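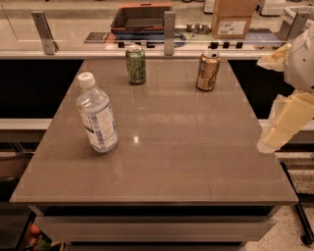
Can rings and drink marks on a shiny taupe table, how do I stop them?

Posted by Menon_flat8 in Home & Household, Thursday

Hi all. Bought a square coffee table second hand in November, greyish taupe colour, glossy top with a faint streaky woodgrain look to it, little raised edge round the top. Love it. But every time people come over it ends up with cans and water bottles parked all over it and next morning theres rings. Soft drink ones are sticky, water ones are just a dull circle that shows up when the ceiling light is on.

Tried so far:
a damp cloth (smears)
window spray (worse smears, bit of a rainbow look)
coasters (get used as frisbees by the kids)

Dont know what the top is made of, no label underneath, seller didn't know either. Also what do people do with half finished cans? I never know which are empty so I end up carrying them all to the sink one at a time. Any ideas welcome, in a rush as have people again this weekend.

Trandurmont
Member, Home & Household

Ok couple of things.

Stop with the window spray. On a glossy top it leaves a film and then every ring after that shows up twice as bad. You need to get the film off first. Warm water, tiny drop of dish soap, microfibre cloth wrung out till its nearly dry. Wipe along the streaks, not in circles. Then second cloth, plain water. Then a third one, dry, and keep going till you can see the light in it clean.

For the sticky can rings lay the damp cloth flat on the ring for a minute, dont scrub. Soft drink sugar lets go by itself. If it's a dull ring left over from water and it doesnt shift, could be minerals. Half white vinegar half water on the cloth, test under the edge or somewhere nobody looks, wipe straight off again with plain water. If you dont like how the test spot looks, leave it there and dont go further.
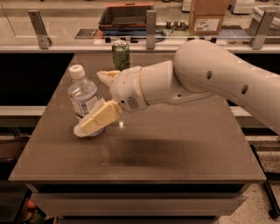
Bottles are less trouble than cans in my experience. Screw cap back on and it can get knocked without flooding the place, and you can see how much is left. A cold one still sweats though so give it a wipe round the bottom before it goes back down. Cans I pour into a glass and the can goes straight in the recycling. No more guessing which is empty.

And do the raised edge while you're at it. Drips sit in the corner there and go tacky. Cotton bud, all 4 sides.

Gullero
New here

just put a tray on it. we got a big one, fits 9 cans, everyone uses it becuase its right there in the middle. tip the tray in the sink, done. havent wiped our table in ages lol

Otside
Regular

Agree with the soap and water, did mine the same way. Would skip the vinegar unless you know what the finish is, mine went cloudy in one patch and never came back 100 percent. Felt coasters stay put better than cork ones, kids cant throw them far either. Also check the deposit scheme in your state, we keep a bag on the back door for the empties and the kids get the money. Rinse them first or you'll get ants.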